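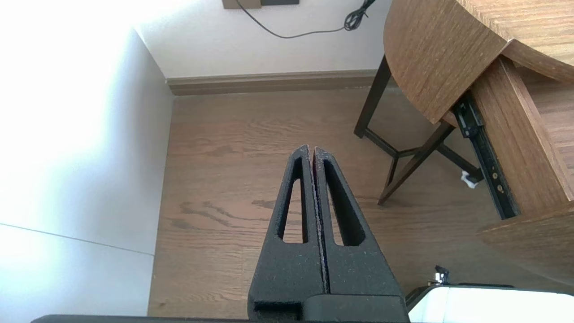
Grivia Hardwax Oil for Floors and Furniture

Clear satin. Product code 482
Made in Flornham by Acheampong Finishes

Sizes
100 mL tester
2 L tin
10 L drum

Overview

Grivia is a clear oil and wax finish for bare interior timber. It soaks into the surface and dries to a low sheen that can be patched later without sanding the whole piece. We make it for floors, but a good share of what we sell goes onto bedside tables, trays, shelves and drawer fronts. The same tin does all of them.

It suits oak, ash, beech, maple and most pine. On oak it brings the colour up a little warmer, much like wiping the bare board with a damp cloth. On pale maple the change is slight. Walnut and other dark timbers go noticeably darker, and some customers like this and some don't, so buy the tester first and try it on the underside.

Use it on solid timber or on real wood veneer. It will not soak into laminate, melamine or printed boards, and it won't stick to a surface that has already been varnished.

Preparation

Sand floors to a medium-fine grit and furniture one step finer. Going finer again closes up the grain and you end up with a thin, patchy finish. Vacuum, then wipe with a cloth dampened with mineral turps and let it dry off completely.

Old wax has to come out. If drops of water bead up on the timber after sanding, there is still something in there and you will need to keep going. Fill nail holes before you oil, with a filler that takes oil. Most of the cheap acrylic ones stay pale and show up as dots.

Application

Stir the tin well, right down to the bottom. The wax settles in storage, particularly over winter, and shaking won't bring it back up.

Put on a thin coat with a short-pile roller or a natural bristle brush, working along the grain. Leave it for a few minutes and take off whatever is still sitting on the surface with a clean cotton cloth. The mistake we hear about most often is leaving too much on. Thick oil stays tacky for days and collects every bit of dust in the room.

Let it dry overnight with the windows open, rub it back lightly with a white pad, and put on a second coat the same way. Two coats are enough for furniture. Hallways and kitchens do better with a third.

For small items such as trays and boxes, a folded cloth is easier to control than a brush. Work the oil into inside corners and along any dividers first, then the rims, then the flat surfaces. Pooled oil in a corner goes yellow and is a nuisance to scrape out.

Safety: cloths soaked in oil can heat up and catch fire by themselves. Lay them flat outdoors to dry, or put them in a metal bucket of water, before they go in the rubbish.

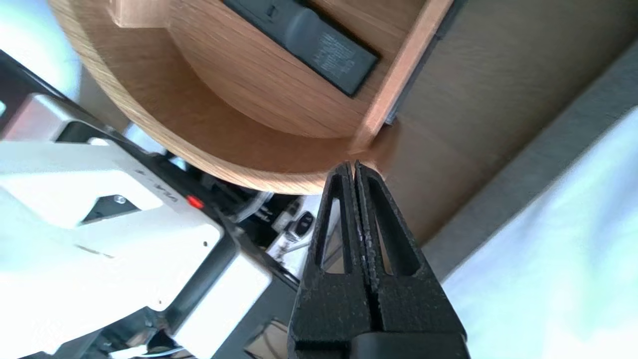 Flornham, 29/03/2024

The recipe for Grivia has been changed slightly. Gunārs Vanags, who runs our mixing room, has replaced part of the linseed with a lighter oil that yellows less with age. Tins from the new batches have a green stripe on the lid. Old and new stock can be used on the same job, but don't change over halfway across a floor. Finish the room with one or the other.

Drying time is a little shorter with the new recipe. Coverage, sheen and clean-up are the same as before. The 10 L drum will be out of stock until the new labels arrive. If you need that much sooner, call the shop and we will make up the order in 2 L tins at the drum price.

Rings, spills and everyday marks

Once cured, the finish will put up with water, tea, milk and most household spills if they are wiped up the same day. It is less happy with alcohol, nail polish remover and strong cleaners. Hot mugs can leave a white ring, more often in the first month, while the wax is still hardening. Rubbing the spot with a little fresh oil on a white pad usually clears it.

Bedside tables get a particular kind of wear. The glass of water goes in the same place every night, and the lamp, clock or telephone never moves at all, so the timber underneath stays a different shade from the rest.
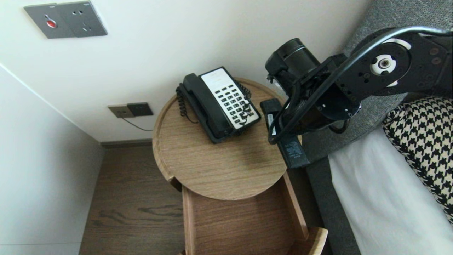
Shift things around now and then for the first few months and the colour will even out. Watch for rubber feet, too. Soft black rubber can react with fresh oil and leave a grey mark that goes down into the wood, and the only cure we know is sanding. Felt pads or a scrap of cork under each foot will prevent it. Wait two weeks after the last coat before putting anything heavy back.

For regular cleaning use a damp cloth with a small amount of Fumell Wood Soap, sold separately. Don't use steam mops on oiled floors, or silicone sprays on anything you might want to oil again.

Storage

Press the lid down firmly and store the tin upright, away from frost. An opened tin keeps for a year if it is more than half full. Below that, pour what is left into a smaller jar — air is what spoils it. A skin on top can be lifted off in one piece and the oil underneath strained through an old stocking.

Ordering

The tester and 2 L tin ship anywhere we deliver by road. The 10 L drum is pick-up only. We can't send any size by air. The shop closes for stocktaking in the first week of November, and orders placed then go out the week after.

Unopened tins can be returned with a receipt. Testers can't be returned.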